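Plokmont Hand Unit - Operator Setup Guide
Section 4: Bed-making and linen tasks

3,181 views 2 comments Share

This section applies to housekeeping staff at Umside who record linen tasks with the hand unit during a normal room shift.

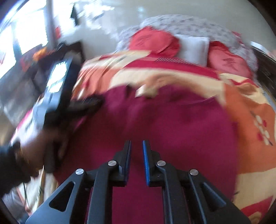

4.1 Before entering the room

1. Check that the room is released on the Liretti task board. Do not start a task in a room that still shows as occupied.
2. Inspect both finger pads. Remove lint with a dry brush. Do not use fabric softener sheets or oil on the pads.
3. Open and close the fingers fully. The linkage must move without catching at any pivot pin. If it catches, tag the unit and take a spare.
4. Confirm at least 600 MB of free storage on the unit.

Note: Rooms with patterned quilts or several layers of bedding are accepted. Select "layered" in the task menu.

4.2 Starting a task

1. Stand at the side or foot of the bed with the unit pointed at the top layer.
2. Start the task from the handheld screen.
3. Hold still until the tone sounds, then begin.
4. Grip blankets at a fold or an edge. Close the fingers before lifting.
5. Work one layer at a time - blanket, quilt, then pillows.
6. Stop the task before setting the unit down.

A single task may run up to 300 seconds. Longer jobs must be split. The unit does not split them for you.

CAUTION: Keep cables clear of the linkage. Keep the fingers of your free hand out of the side cutouts while the grip is moving.

CAUTION: Do not pull on a fitted sheet that is caught under the mattress. Release the corner by hand first.

4.3 Changes to the shift

Rooms assigned for recording carry a longer time allowance, set by the floor supervisor on the task board. Staff are not expected to match their usual pace while holding the unit. Recorded rooms are left out of the monthly room count as of January.

The Kongkaew linen cart is planned to take over carrying and sorting on the upper floors. Making beds, checking for damage and final sign-off remain with staff. Staff moved off cart duty will be listed for retraining on the Friday roster.

Staff may decline a recorded room without giving a reason. Mark it "manual" on the board and continue as normal.

4.4 After the task

1. Review the task status. Green means saved. Amber means the upload is waiting - leave the unit switched on.
2. Wipe the body with a damp cloth. Keep water away from the pivot pins.
3. Return the unit to the charging rack with the fingers open.

Faults are listed in Section 7.

2 comments Share Print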